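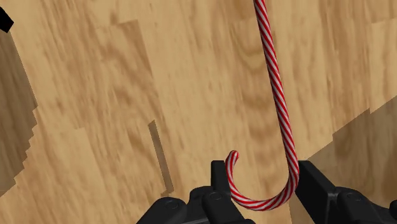
红白条纹的拐杖糖，弯钩朝下。

先说结论，这次Lustotwood的冬季系列我买了四瓶，后悔一瓶，爱死两瓶，还有一瓶到现在没想明白。钱包已经不想跟我说话了。

上回写指甲油还是五月，那篇裸色合集底下好多人问我什么时候再写。我那阵子手上长了倒刺，撕了又撕（别学我），右手食指边上红了快两个礼拜，根本没脸拍手。后来又忙搬家，指甲剪得秃秃的，整理箱子的时候连护甲油都懒得涂。现在总算养回来一点了，虽然左手中指还是有个小豁口，你们就当没看见吧。

Lustotwood这个牌子我以前写过一次，刷头宽，扁的，边缘修成圆弧，对我这种手抖星人特别友好。大拇指三笔就能盖完，小拇指反而要小心，一不留神就涂到肉上。瓶子还是老样子，磨砂黑盖子，拿在手里有点分量。我唯一的意见是盖子上没有色号，收在抽屉里从上面看全是一模一样的黑脑袋，每次都得一瓶一瓶拎起来找。我现在的办法是在每个盖子顶上点一滴自己的颜色，干了以后一目了然，就是丑了点。

这个系列一共6个颜色，店里周二晚上八点上架。我七点五十就洗好手坐在电脑前面了，结果页面转了半天，等我刷进去，那瓶墨绿已经没了！没了！！我盯着灰掉的按钮看了好一会儿，然后含泪把另外几瓶丢进购物车。满50块包邮嘛，本来想买三瓶，差一点点，就凑成了四瓶。你们懂的，这个包邮线就是用来对付我这种人的。

好，一瓶一瓶说。

第一瓶Haris，正红。我知道我知道，谁家里还缺红色指甲油呢，我抽屉里的红色排起来能涂到明年冬天。可是Haris真的不太一样，它是那种带一点点蓝底的红，上手以后手会显得特别白，白到我妈视频的时候问我是不是最近没晒太阳。质地是果冻感的，第一层薄得吓人，会看到指甲前面那条白边，千万别慌，等它干透了再上第二层，一下子就饱满了。我自己喜欢涂三层，第三层下去像糖壳一样，亮得能照见灯。缺点是卸的时候染色，指甲缝里会粉粉的好几天，底油一定要打，最好打两遍。

第二瓶Ellis，乳白。这瓶是我的心头好，没想到吧，我一个从来不买白色的人。以前试过的白色要么像修正液，要么一道一道的刷痕，涂完像刚刷过墙。Ellis偏奶油，里面掺了一丁点暖色，有点像冰淇淋化开以后碗底那层。两层就匀了，中间等五分钟，别心急。它还特别适合打底，上面叠什么都好看，我拿一瓶旧的碎闪叠过，叠完开心得在家里走来走去给每个人看，包括猫。

第三瓶Olholm，就是我没想明白的那瓶。官网的图是灰蓝色，带银闪，冷冷的，看着像结冰的湖。收到以后在台灯底下看，是灰的。到窗边看，是紫的。涂到手上，我先生说是棕的。我跟他争了一晚上，第二天早上在电梯里一看，好像真有点棕？现在我每次涂它都像在开盲盒。质地倒是没得挑，银闪很细，摸上去不刮手，干得也快。喜欢那种说不清楚颜色的姐妹可以试试，想要官网图上那个冰湖蓝的就算了。

第四瓶色号是2031，没有名字，就一串数字，系列里只有它这样，也不知道是取名字的人那天请假了还是怎么的。金色亮片，大片的那种，六角形。唉，这瓶就是我后悔的那瓶。亮片沉底，摇都摇不起来，我倒立放了一夜，第二天捞出来还是只有透明的甲油。得用刷子蘸着往指甲上按，按一片是一片，涂完一只手我脖子都酸了。关键是卸不掉！棉片包着锡纸敷了十五分钟，一推，纹丝不动，最后是连磨带抠弄下来的，指甲表面磨薄了一层，心疼死我。真想涂它的话，下面打一层可撕底油，能省好多事。

持久度我也顺便记了一下。我平时自己洗碗，不戴手套（又一个不要学我），Haris撑到第四天指甲尖开始磨白，第五天右手大拇指崩了一个小角。Ellis好一些，第六天才看得出来。Olholm因为有闪，磨掉一点也看不太清，我懒起来能拖到一个多礼拜。封层用的是我一直用的那瓶速干，没换过，包边记得做，就是刷子在指甲尖上横着带一下，差别很大的。

对了，味道。有人在意这个，我也挺在意。开盖那一下还是冲，比上一季稍微轻点，要开窗。我上次偷懒关着窗涂完两只手，头昏昏的，晚饭都没吃几口。

接下来讲讲红白条纹，这阵子来问的人特别多。我自己试了三次才画成能见人的样子。第一次用胶带，剪成细条贴上去，Ellis没干透我就贴了，一撕，整片都跟着起来。第二次学乖了，等了半个钟头，结果胶带边缘渗色，条纹长了毛，像一条吃坏肚子的斑马。第三次索性不贴了，拿一支细的拉线笔，蘸Haris斜着画。窍门是手别动，动指甲：笔架在那里，手指自己慢慢转过去，线就顺了。这个法子是跟Sioned Jarman学的，她以前在美甲店做过两年，现在改行烤面包了，可是手还是稳得让人嫉妒。她画的每一条斜度都一样，我画的嘛，远看还可以。

条纹别画满十个指头，我试过，太闹了，打字的时候自己看着都眼晕。无名指画一个，其余涂纯色Haris，大拇指要是手痒也可以来一个。线条的粗细也别太讲究，红的宽一点、白的窄一点，看起来反而更像糖。画完至少等十分钟再上封层，而且封层要蘸得多一点，刷子浮在上面走，别压下去，一压红色就拖进白里变成粉的了。我右手就是这么变成粉的。右手本来就是左手画的，惨上加惨，那天去聚餐我全程把右手放在桌子底下，夹菜都换左手，差点把丸子弹到别人碗里。

还有朋友问短指甲能不能涂这个系列，能啊，我现在就是短的。短指甲涂正红特别精神，两边各留一条头发丝那么细的缝不要涂满，看着会显长。Ellis短指甲也好看，干干净净的。那瓶亮片就别了，长短都别。

至于墨绿，我还在等补货。客服回我说“请关注后续通知”，跟没回一样。如果有谁抢到了，麻烦留言告诉我它到底偏不偏黑，官网图我现在是一个字都不敢信了。要是偏黑我就死心，要是真的是那种松树绿，那我就再开一次闹钟。

下一篇想写护手霜，抽屉里攒了好几支半管的，得赶紧用完。也有人点名要看卸甲的全过程，我得先找个人帮我拍，两只手都包着锡纸的时候真的按不了快门。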